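Can a Gripper Clear a Table? Household Chores and the Two-Finger Arm
Nii Eshun – Project report, Clumthorpe
Reading time: 2 minutes
Print | E-mail

The project asked whether a single arm with a two-finger gripper could take over small tidying jobs at home or in a shop. Two tasks were chosen: moving small parts from a table to a tray, and folding a cloth once. The control software was Prelleck, run with its default grasp planner.

Rigid parts gave few problems. The planner needs a clear edge on both sides of the part, and a plain white surface helps it find one. Most failed grasps came from approach height – the fingers closed above the part and the arm carried on to the tray with nothing in them.
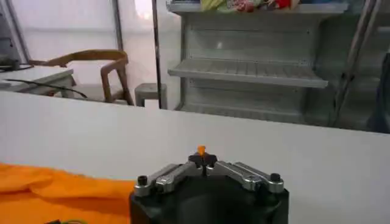
Figure 1. Gripper over the table, small orange piece at the fingertips; orange cloth at left.

Cloth was harder. A fold has no fixed shape, so the grasp point must be found again after every move. Each fold attempt was limited to 20 seconds, and only 3 finished inside the limit. A person does the same job without looking.

On these results the arm can sort small rigid items under supervision. It cannot yet do laundry. Further trials with a softer fingertip are planned for June.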